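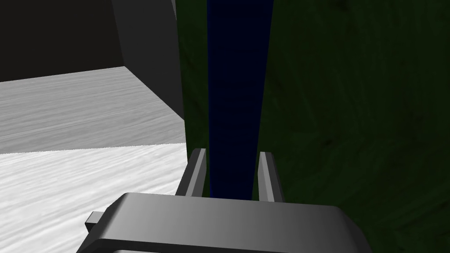

4. Recall of the half-time talk

4.1 Setting and players

The second part of our study is concerned with the few minutes in which an amateur rugby team stands together at half-time and listens to its coach. In the previous section we described what coaches intend to say. Now we turn to what the players can repeat when the match is finished. The two things are often treated as the same in coaching handbooks, and we wanted to look at them separately.

Three clubs took part, Vular, Kumier and Dow. All three play in the lower divisions and have one coach who is present at every match. A fourth club, Ilunex, agreed at first but changed its coach before December, and we decided to leave its matches out of the analysis. We collected answers from 37 players. Each of them had played at least a part of both halves, so that a player who came on only for the last minutes was not asked. Forwards and backs were present in almost equal measure at Vular and Dow, while at Kumier the forwards were in the majority.

The talks were recorded with a small sound recorder which the coach carried in the pocket of his jacket. We did not stand in the circle of players ourselves. In an early trial at Dow we had done this, and the coach told us afterwards that he had spoken more slowly and with more polite words than he usually does. With the recorder alone this effect seemed to be smaller, although we cannot say that it was absent.

4.2 Procedure

After the match the players were interviewed one by one, in the clubhouse and before the meal. We had two reasons for this order. During the meal the match is discussed at every table, and a player would then repeat to us what he had just heard from the others. The second reason was simply that many players leave directly after eating.

Every interview began with the same open request: "Please tell me what the coach said at half-time." The interviewer waited until the player had stopped speaking by himself and then asked once if there was anything more. Only after this did we read out a list of the instructions from the recording, mixed with instructions that had not been given, and the player told us which ones he recognised. The false instructions were taken from talks of other clubs, so that they sounded natural. The length of the interview was left to the player, and most were short.

We speak of an "instruction" when the coach asks for an action which could be seen from the touchline by a third person. "Kick earlier from our own 22" is an instruction in this sense. "More heart" is not one, and neither is "we are better than them". Sentences of this last kind we call encouragement. The border between both is sometimes difficult to draw. "Hit the rucks harder" was discussed for a long time between the two coders, and in the end it was counted as an instruction, because the coach had named the ruck.

4.3 Open recall

The first result is easy to report. Of the players interviewed, 78 per cent could repeat the first instruction of the talk in its correct meaning, even if the words were different. For instructions from the middle of the talk the picture is much weaker, and it becomes a little better again for the last one. This is the form which one would expect from the general literature on memory for lists, and we were not surprised to find it. It was more surprising to us that the coaches did not seem to use it. In most of the talks the first sentences were spent on the referee, on the wind or on an injury, and the instruction that the coach himself named to us as the most important stood somewhere in the middle.

Encouragement was remembered well by almost everybody, and it was often remembered word for word. Several players could imitate the voice of the coach while they repeated it. When we asked the same players what they had been told to do at the lineout, some of them had to think for a long time.

Gregor Tosh, coach at Kumier, listened to the recordings of his own talks in the spring. He said that he had believed himself to be a short speaker, and that he had been wrong about it. He also noticed that he repeated the defensive instruction several times with different words. He had meant this as a help. In the interviews, however, his players took the different wordings for different instructions, and they were then not sure which of them was valid. One prop told us that he had been asked to drift and also to come up fast, and that he had decided to do the second because he liked it better. 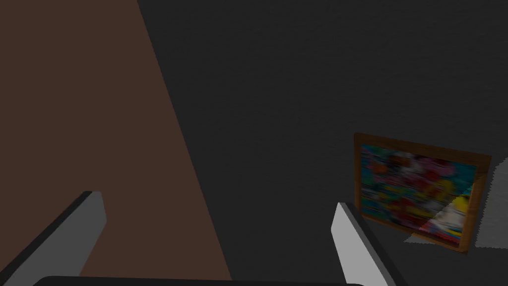 Ailsa Carnegie objected, after reading a first version of this section, that we put too much weight on words. In her view a player may follow an instruction well without being able to repeat it, in the same way as a scrum-half passes correctly and cannot explain where his feet were. She added that players are tired and cold when we ask them, and that an empty answer may only show that they want their food.

We accept the first half of this objection. Recall and action are different things, and our interviews measure only the first. For this reason we compared the answers with the match notes where it was possible. The notes were made from the touchline by a person who had not heard the talk. For kicking instructions the comparison is rather clear: players who could name the instruction were also those who kicked, or did not kick, as it had been asked. For instructions about the breakdown we could not see a connection in either direction. So many players are involved at one ruck that the notes do not tell us reliably who did what.

Concerning the second half of the objection, tiredness, we can say less. The players who had been replaced early in the second half did not remember more than the others, although they had rested for longer. They had been standing in the cold, on the other side, and it may be that one effect covers the other.

4.4 Drawing and speaking

At Dow the coach has the habit of drawing a move while he explains it. In dry weather he does it on a small board which is kept with the water bottles, and in wet weather he scratches the lines into the mud with a stud. We had not planned to study this. It became interesting when the first interviews showed that moves which had been drawn were described by the players with their hands, on the table, with cups and salt pots as team-mates.

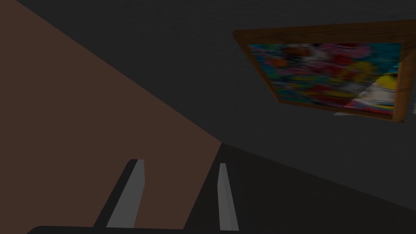
The drawn moves were also described more completely. A player at Dow could usually say where he himself should stand and where his neighbour should stand, whereas at the other two clubs the answer was often limited to the player's own task. We must be careful here, as the drawn moves were at the same time the moves that had been practised most in training. A coach has no reason to draw something at half-time which the team has never tried. To separate the two influences we would need a club in which well-known moves are sometimes drawn and sometimes only spoken, and no coach in our sample was willing to change his habit for us during the season.

It should be mentioned that drawing takes time from a break that is already short. The coach at Dow needs longer to begin, and he gives fewer instructions in total. In none of his recorded talks were there more than 5 of them. Possibly this alone explains a part of the better recall, and the board would then be only the cause of the shorter list. The players themselves had different opinions about it. The backs liked the board very much. Two of the forwards said that they could never see it, because they stood behind the locks.

4.5 Who is being spoken to

A last observation concerns the names. Some instructions are given to the whole team and some to one player who is addressed by his name. As one may expect, the player who is named remembers his instruction nearly always. The others, however, forget it more quickly than a general one, and this is also true when it would be useful for them to know it. At Vular the fly-half was told to kick long towards the left corner. He remembered it and did it. The left wing, on whom the chase depended, recognised the instruction only from our list, and he said that he had heard the name and had then started to drink.

We do not want to conclude from such cases that a coach should avoid names. Several coaches told us that a name is the only means of reaching a player whose thoughts are still with his last mistake. It seems sensible, though, to say the name at the end of the sentence, so that the neighbours have already heard the rest. Gregor Tosh tried this for some matches and found it unnatural, and he has now gone back to his old way.

Figure 4. Chalkboard on a dark wall, computer-rendered view.

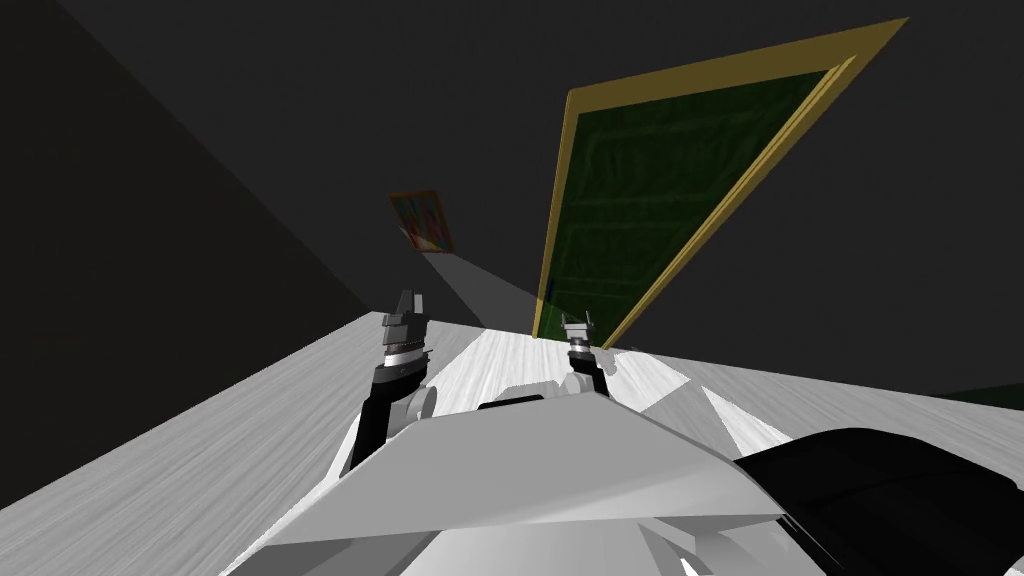
4.6 Limits of the interviews

The three clubs are situated near each other and their players know each other well, partly from school. It is therefore possible that players who were interviewed late in the season already knew what we would ask. We changed the false instructions from match to match, but the open request always remained the same, and a player who expected it may have listened with more attention than usual. If this happened, our values for open recall are too high.

All talks were given in English, which was also the first language of nearly all players. For two players at Kumier it was not, and both told us that they watch the captain's face during the talk and ask him about the rest while they walk back to the pitch. We have kept their answers in the sample. How much of a half-time talk is passed on in this way, between the circle and the restart, we could not record, since the recorder stayed with the coach.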